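2018年6月6日

朝から雨。寝坊。パン半分だけかじって出る。バス一本逃した。次のに乗ったら満員で、傘の水が靴の中まで入ってきた。

今日で引っ越しまで残り11日。荷造り、ぜんぜん進んでない。本だけで箱が4つ埋まって、まだ棚の下の段が丸ごと残ってる。捨てればいいのに、開くと読んでしまう。昨日も旅行記を一章読んで終わり。だめだ。

昼、フェムケから電話。新しい部屋の鍵、受け取りは31番の窓口じゃなくて管理会社のほうに変わったらしい。先に言ってほしかった。メモしたけど、そのメモをどこに置いたか、もう怪しい。たぶん緑の手帳。

レシェクさんに台所の棚をゆずる約束、忘れてた。夕方に取りに来ると言われて慌てて中身を出す。缶詰、乾麺、賞味期限が2月の胡麻。胡麻は捨てた。棚の裏から1,000円札が出てきた。うれしい。いつのだろう。

結局レシェクさんは車が出せなくなって、来週に延期。中身を出した台所だけが残る。鍋が床。塩も床。もう戻す気力なし。
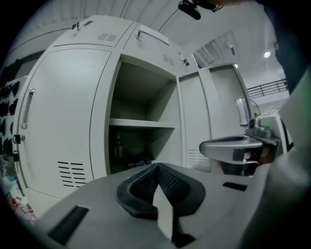

夕飯はラリサのところで。ビーツのスープ、ディルたっぷり。おかわりした。レナートも来ていて、ずっと猫の話。新しい餌を食べないそうで、三種類試してぜんぶだめ、結局もとの安いやつに戻したら完食。ラリサが笑いすぎてパンを落とした。

引っ越したらここまで歩いて来られなくなる。バスだと乗り換え一回。来れない距離じゃないけど、たぶん回数は減る。そういう話はしなかった。ラリサは瓶詰めのきゅうりを持たせてくれた。荷物が増えた。でも断れない、おいしいから。

帰り、雨やんでた。川沿いを歩く。水かさがあって音が大きい。橋のところのパン屋、来月から改装と貼り紙。ここの胡桃パン、引っ越す前にもう一度食べておきたい。朝は七時からだった気がす。起きられるのか。

帰って洗濯。干す場所が箱でふさがっていて、椅子の背に靴下。シャツはカーテンレール。ひどい部屋。カーテンも外して洗わないといけないんだった。あとガスの停止の連絡と、郵便の転送届。転送届は用紙をもらってきたのに、判子が箱の中。どの箱か書いてない。箱に中身を書けと母にあれほど言われたのに。

とりあえず太いペンを買うこと。あとガムテープ。前の安いのは手でまっすぐ切れなくて、二回やり直した。少し高いのにする。

デバシシュに借りたままの辞書も見つけた。返すと言って何年たったか。明日メールする。郵送より会って渡したい。駅前でお茶くらいおごる。

管理会社に行くのは来週の午前でいいか。身分証と契約書のうつし、忘れずに。うつしはまだとってない。コンビニ。

もう一時すぎ。足がつめたい。靴、新聞紙つめておくの忘れたので今からやる。本の箱は明日。あと一箱だけでもやりたっかた。寝る。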